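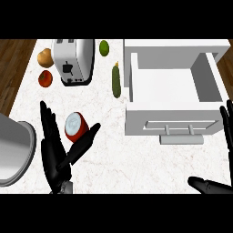 件名: Re: [machi-idou] 荷物の最後の区間、どうしてますか

こんばんは、北側の坂の上に住んでいる三浦です。いつも読むだけだったのですが、Efeさんのメールがちょうどうちの仕事の話だったので、夕飯の片付けもそこそこに書いています。長くなったらすみません(たぶんなります)。

Efe Onyekaさん wrote:
> みなさん、Seltusbridgeの共同配送の件、その後どうなっていますか。
> 説明会に出られなかったので、資料だけ読みました。1月の実績で
> 3,382個、うち自転車で運んだ分が109個とありました。正直、
> 少ないなと思いました。これで小型トラックを減らせると言えるの
> でしょうか。電動の軽バンに全部切り替えるほうが、排出の面では
> 早いような気がします。
> それと、Plidcombeの積み替え拠点の家賃を誰が持つのか、資料の
> どこにも見当たりませんでした。知っている方がいたら教えて
> ください。
> Efe

自転車の109個、たしかに少なく見えますよね。私も最初に表を見たとき、桁を間違えたのかと思って二度見しました。ただ、あの月に自転車を出したのは駅の南側だけで、しかも午前の便だけなんです。坂のある北側は最初から対象外、午後は人がいなくて走れず、という状態でした。なので全体の3,382個で割ってしまうと、ちょっとかわいそうな数字になります。南側の午前だけで割った数字を出してほしいと事務局にお願いしたのですが、まだ返事が来ません。

で、私は何をしているかというと、Oyelaranという小さい運送会社で配車の表を作っています。共同配送にはうちからトラックを2台出しています。なので完全に中立な立場ではないです、そこは割り引いて読んでください。

軽バンを電動にする案、社内でも何度も出ました。走っている間の排出だけを見るなら、Efeさんの言うとおりで早いと思います。ただ、うちが困っているのは燃料代よりも停める場所なんですよね。商店街の裏は荷さばきの枠が足りなくて、朝の9時台は空くのを待ってぐるぐる回っています。電動になってもぐるぐる回るのは同じで、後ろのバスも詰まります。運転手さんに聞くと、一番いやなのはあの時間だそうです。自転車だと店の前まで押して入れるので、そこだけは本当に楽だと言っていました。

ただし自転車にも文句はたくさんあります! 雨の日に段ボールがふやけるとか、飲料のケースは結局トラックに回すしかないとか。荷台の箱はPrudusのものを借りているのですが、ふたの留め具が固くて、手袋をしたままだと開きません。向こうには伝えてあって、次に借りる分から部品を替えてくれるそうです。坂を電動アシストで上がれるかどうかも一度試したいのですが、空荷で上がれても意味がないので、水を積んで走ってみようかと話しています。どなたか体力のある方……。

Plidcombeの家賃ですが、私の知っている範囲で書きます。今は倉庫の持ち主が試行期間だけ無料で貸してくれていて、電気代を参加している会社で頭割りにしています。試行が終わったあとは未定です。1個あたりいくらと上乗せする案と、市の補助に申請する案が出ていて、うちの社長は前者、私は後者がいいなあと思っています(社長がこのリストを読んでいないことを祈ります)。上乗せだと、月に1,000個も出さないような小さいお店ほど抜けていきそうで、それが心配です。補助のほうは書類が面倒なのと、年度をまたいだときにどうなるのかがわからないのが難点です。申請書を書いたことのある方がいたら、どのくらい手間だったか教えてもらえると助かります。

あと、これは前のスレッドで出ていた話ですが、置き配用のロッカーを駅の改札横に置く件は、鉄道会社のほうで場所の図面を見直しているところだと聞きました。又聞きなので、間違っていたら訂正お願いします。

Efeさん、もし平日の朝に時間が取れるようでしたら、拠点を見に来ませんか。7時半くらいから仕分けをしているので、その時間が一番様子がわかると思います。駅から歩けますが、途中の歩道が狭いので、自転車で来るなら川沿いのほうがおすすめです。個別にメールをもらえれば地図を送ります。

南側だけの数字は、届いたらまたここに流しますね。

三浦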